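Cable drawer of doom, how are you all sorting yours?

Household & Storage > Tidying

yorath_mel
Right, finally tipped out the cable drawer. Plus the shoebox. Plus the carrier bag behind the telly. Over 30 leads and I could name maybe half. Moving to a smaller flat in July so it cant all come.

Plan so far: coil everything, one shallow tray for keepers, rest goes to the tip. But do I sort by what it plugs into, by length, or by colour?? Other half says colour is daft.

Gribble6
Colour IS daft. Half of mine are black. Sort by the end that goes in the gadget, done.

dasside_dan
Depends who's looking for it. My kids would never find "micro usb" but they'll find "the blue one". Colour works if you've not got many.

Gribble6
Until you buy another blue one.

dasside_dan
So put a tag on it.

SilvanHubmann
Bins beat drawers, whatever you sort by. Low sides, so you see the lot without rummaging. Coil loose, about a hand wide, tuck the end in. Dont wrap round your elbow, it puts a twist in and they never lie flat again.

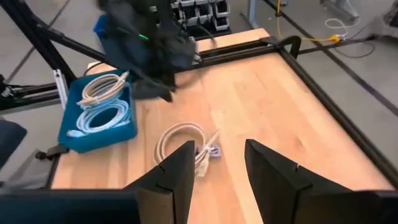

Beige and light blue so far. Two in the tray, more on the table still to go.

Beige ones are the stiff sort, they spring open a bit if you leave them. Light blue behaves. I'm going by colour on this lot and no, not sorry Gribble.

yorath_mel
Ooh thats a nice table. And yes that's the sort of tray I meant! Where's it from? Mine are all deep and everything sinks.

SilvanHubmann
Tray was a market job, no label on it, sorry. Any shallow one will do. Baking tin at a push.

Clindby_Jo
Disagree on loose coils. Mine unwound and married each other within a week. Velcro ties, the cut-to-length roll. Or the cardboard tube from a loo roll, one lead per tube, write on the tube.

Gribble6
Loo roll tubes look grim though

Clindby_Jo
Its a drawer. Who's looking

fleltlow_pat
Can I say chuck more. Kept a box of 155 leads (yes counted, was ill, was bored) and used 6 of them in a year. Six! Rest went to the recycling point at the tip, small electricals cage, they take cables.

dasside_dan
Then the week after you need a scart lead.

fleltlow_pat
Never needed a scart lead. Not once.

Clindby_Jo
I did, last Friday, for my mum's old video. So there.

yorath_mel
OK so going with: shallow tray, velcro for the stiff ones, loose for the soft ones. Sorting by plug end, colour for the phone ones only. Keeping one scart.

Anyone know if you can wash sticky leads? Some of these have got old tape gunk on.

SilvanHubmann
Unplugged, obviously. Damp cloth, drop of washing up liquid, keep it off the ends. Gunk comes off with a bit of cooking oil then wipe again.

Gribble6
White spirit quicker.

SilvanHubmann
Not on the rubbery ones, had one go tacky on me. Oil.

yorath_mel
Oil it is, ta. Will report back once the carrier bag's done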